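Imprimir | Enviar por correo electrónico

Última actualización: septiembre

4. Los objetos del borde del lavabo

4.1. Delimitación

En los apartados anteriores se ha tratado el cuarto de baño doméstico como un conjunto de superficies de apoyo. Este apartado se limita a una de ellas, el borde del lavabo, entendido como la franja que queda entre la cubeta y el perímetro exterior de la pieza. Quedan fuera las repisas, los armarios con espejo y la tapa de la cisterna, que se analizan en el apartado 5.

El borde plantea un problema de clasificación que ya apareció en el estudio piloto de Drelley. Los participantes no lo consideran un lugar de almacenaje y, sin embargo, depositan en él objetos que permanecen allí semanas enteras. En los cuestionarios de Fliltholm, la pregunta «¿dónde guarda usted el jabón?» obtuvo respuestas como «en ningún sitio, está en el lavabo». Por este motivo se sustituyó el verbo «guardar» por «tener» en la versión definitiva.

4.2. Categorías

Se registraron los bordes de 112 lavabos y se agruparon los objetos en cuatro categorías. La primera reúne los recipientes de jabón líquido, con o sin bomba dosificadora. La segunda, las jaboneras y los demás soportes para pastilla. La tercera comprende los utensilios de higiene personal: cepillos, vasos, maquinillas. La cuarta recoge los objetos ajenos al lavado, entre ellos gomas elásticas, horquillas, anillos, monedas y tapones sueltos.

La frontera entre la tercera y la cuarta no siempre es clara. Una goma para el pelo puede formar parte del aseo diario o haberse quitado de un paquete y haber quedado allí. Se optó por asignar todas las gomas a la cuarta categoría, con independencia del uso que declarase el participante. El criterio es discutible, pero permite codificar el material sin entrevistar de nuevo a los hogares.

4.3. Posición respecto al grifo

El grifo ordena el borde trasero. En los lavabos con grifo centrado, el espacio posterior se divide en dos tramos, y los participantes describen uno de ellos como el lado «del jabón». El otro recibe nombres menos estables o ninguno. En los lavabos con grifo lateral esta división desaparece y el borde trasero se describe como una sola pieza continua.

El frasco dosificador tiende a colocarse cerca del grifo, sobre el borde trasero, con independencia del tamaño de la pieza. La jabonera se aleja más y suele ocupar una esquina. Cuando ambos coinciden en un mismo lavabo, la disposición más habitual los separa a uno y otro lado del grifo. Los objetos de la cuarta categoría ocupan los huecos restantes, por lo general junto a otro objeto de mayor tamaño o al pie del propio grifo (figura 9).

El borde delantero se mantiene despejado en casi todos los casos. Los participantes de Laryea lo explican por el agua que escurre de las manos y por el apoyo de los antebrazos al lavarse la cara. Solo se documentaron allí objetos en uso.

4.4. Efecto del soporte

No se encontraron diferencias apreciables entre los lavabos montados sobre mueble de madera y los apoyados en estructura metálica abierta en lo que respecta al borde trasero. La diferencia aparece debajo: el mueble absorbe los recambios de jabón y los productos de limpieza, mientras que la estructura abierta los deja a la vista y los hogares acaban llevándolos a otro cuarto. La lista de materiales preparada por Korine para la segunda fase mantiene por ello los dos tipos de soporte.

Figura 9. Lavabo con dosificador y jabonera en el borde trasero, a distinto lado del grifo, y una goma roja a la derecha de este. A los lados, otros dos lavabos, uno sobre mueble de madera y otro sobre estructura metálica.

Contenidos relacionados

Apartado 2. Vocabulario del cuarto de baño en los cuestionarios
Apartado 5. Repisas, armarios y cisternas
Anexo: hoja de codificación de objetos pequeños
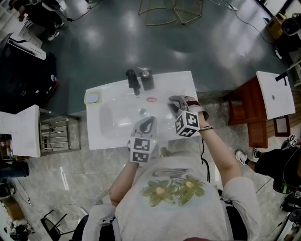
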